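Tiêu Bowls: a small dataset about one kitchen chore

README, second version

What this is

Tiêu Bowls is a collection of recordings of robot arms handling bowls on a table. We made it because we wanted a plain answer to a plain question: can a machine put away the bowls after dinner yet? The name Tiêu was proposed by Tài Tăng and we kept it.

The release has 2,000 episodes. In 1,000 of them a person moves the arms by remote control. In the other 1,000 a trained policy called Modik moves them alone. Please do not mix the two parts when you train, unless you write this clearly in your paper.

The chore

Each episode is one of three jobs: put one bowl inside another, take them apart, or pass a bowl from one arm to the other. For a person this takes a few seconds and no thinking. For the arms it is slow work. A bowl has a curved wall, the rim is thin, and the fingers must come down at the correct angle or the bowl slides away.

Some recordings come from a low camera at the height of the table. From there a bowl can fill one side of the view and the gripper comes in from the top, so depth is difficult to judge.

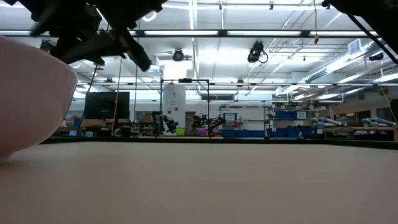 Noeline Cartwright wrote to us after the first version that she does not see why anyone would wait for this. Her dishwasher already does the hard part, she said, and her son puts away the bowls in two minutes if she asks him three times. She would change her mind when the machine can also open the cupboard and find place between the plates.

We think she is right about the cupboard. Our data has no cupboard, no water, no food and no plates. It is only the step on the table, and a good result on this data does not mean that a home robot is near.

Results so far

Modik completes 47 percent of the nesting episodes without help. Taking apart is worse, 40 percent. The most common failure is that the fingers close on both rims and lift both bowls together. The second is that a bowl turns over when the hand lets go too early. We left all failures in the release — please keep them, they are useful.

An episode of nesting counts as complete when the small bowl rests inside the large one and both grippers are away from the rims. A bowl that sits a little to one side is still accepted.

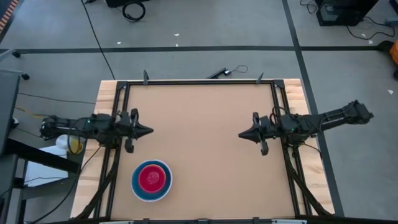
The test for this is done by a person who watches the end of the episode, and in doubtful cases by two. Janaka Matubbar checked the labels of the teleoperated part. Vilhjálmur Zoëga checked the other.

Files

Every episode has its own folder with the videos, the joint positions and one text file with the label. The loader is named Lerkora and it is in the folder tools. It reads one episode at a time, so it is slow with the full set.

Known problems

In a few episodes from July the clocks of the cameras do not agree. These are listed in clock_notes.txt. We did not correct them.

Questions and corrections go to Bảo Lý, through the issues page.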